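Ilta travel eSIM and border app: review after 11 crossings

Reviewed on: Android phone, two SIM slots
Plan tested: Balkans regional, 30 days
Rating: 3.5 out of 5

Visa-free travel in the region has removed most of the paperwork and left the phone bill. A traveler who crosses from an EU country into a non-EU neighbor still leaves the cheap roaming zone at the barrier, often without noticing. Ilta sells a data plan that covers both sides, plus an app that tracks days spent in each zone.

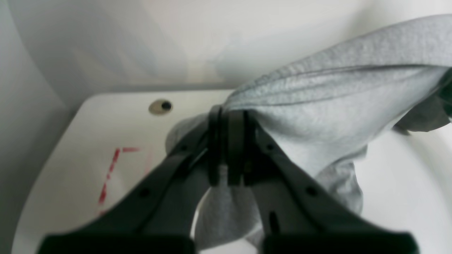
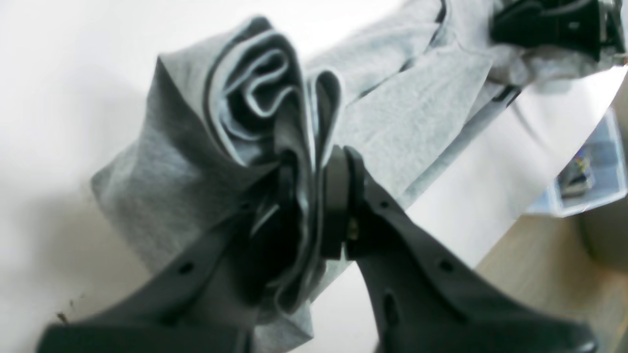
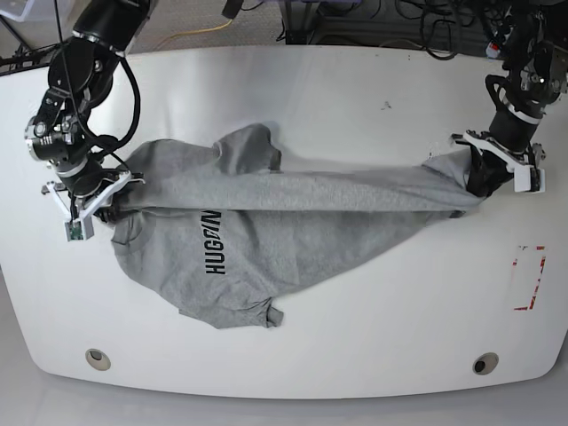
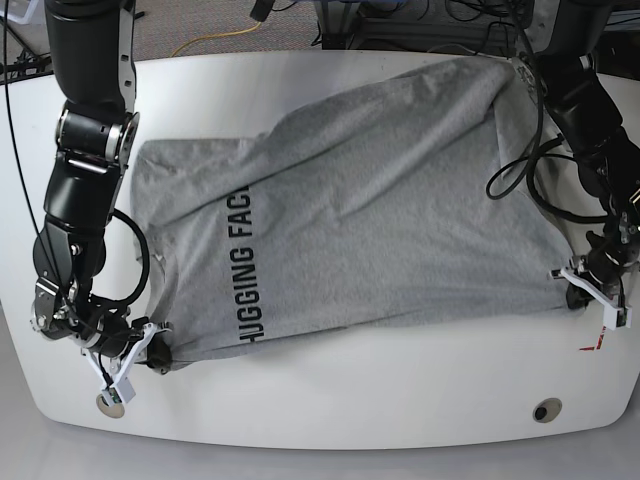 Setup

Installation is by QR code. The profile loaded on the second attempt; the first stopped with a generic network error. Data roaming has to be switched on by hand, and the app does not check whether this has been done. The setup page mentions it only at the bottom.

The plan starts when the phone first connects to a partner network, so it can be installed at home without using up days.

Switching at the border

This is the main test. At most crossings the phone picked up the new network in under a minute. At 2 of the 11 it held on to a weak signal from the previous country and had to be put into airplane mode and back. The older Prondico regional card, which I used on the same route in September, needed a restart every time.

Speeds were good in towns and poor in mountain passes. Video calls worked in every capital. Tethering is allowed and does not appear to be throttled.

The day counter

The counter logs entries and exits by location and adds up days in the Schengen area against the 90 in 180 rule. It counts both the day of entry and the day of exit, as it should. Entries can be edited, and the log exports as a plain table.

Two faults. A bus route that runs close to a border produced a false exit, which I had to delete. And the counter treats all passports the same: it asks for nationality at setup but does nothing with the answer beyond showing a flag. Anyone with a residence permit should ignore the totals. Check the official rules before a long stay in any case – the app says so itself, in small type.

Power and storage

The app takes 188 MB, which is a lot for a map and a table. Background location can be limited to cell towers. With that setting on, I saw no clear change in battery life. With full GPS, the phone needed charging by late afternoon.

Support

Chat only. My question about the failed install was answered the same evening, correctly. A second question, on refunds for unused data, got a link to the terms. Unused data is lost when the plan ends.

Alternatives

Prondico is cheaper for a single country. Butt has a better map and no day counter, and its plan excludes two of the non-EU countries on my route.

Verdict

Good for repeated crossings on one trip. Poor value for a week in one place. I would renew the data plan and keep my own record of dates next to the app's.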